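Drurkel Specimen Cabinet: User Manual
Section 4. Setting the cabinet up for first use 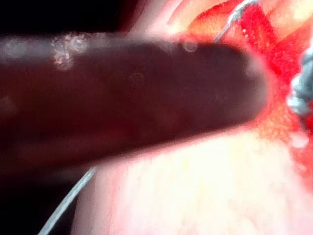

Figure 4.1 Tissue at close range, pale pinkish white.

This section applies to cabinets supplied for teaching rooms. It should be read in full before the mains lead is connected.

4.1 Placing the cabinet

1. Stand the cabinet upright on a level floor, away from radiators and direct sunlight.
2. Turn the front feet until the door closes under its own weight.
3. Leave a clear gap behind the rear grille.

Caution: Do not lay the cabinet on its side. If it has been carried flat, it must stand upright overnight before it is switched on.

4.2 Switching on

1. Connect the mains lead to a wall socket. Extension leads must not be used.
2. Press and hold the power key until the display lights.
3. Enter the set-up code 2123 and press Confirm.
4. Choose the storage setting given in your department's written procedure.
5. Close the door and wait for 15 minutes before reading the display.

Note: The fan may start and stop several times during this period. No action is needed.

4.3 Fitting the trays

1. Wash the trays in warm water with mild soap, then rinse and dry them.
2. Slide each tray in along its runners until it meets the stop.
3. Write the date and contents on the label strip before a tray is filled.

Caution: Wear gloves when handling specimens. Food and drink must not be kept in the cabinet at any time.

4.4 Fault 703

If the display shows 703, the door has been left open. Close it and press Confirm. If the message returns, check the seal for dirt, wipe it with a damp cloth and try again. Replacement seals may be ordered from Clunel under part number 2837.

Section reviewed by Shuzhen Lu, Friday, March 7, 2025.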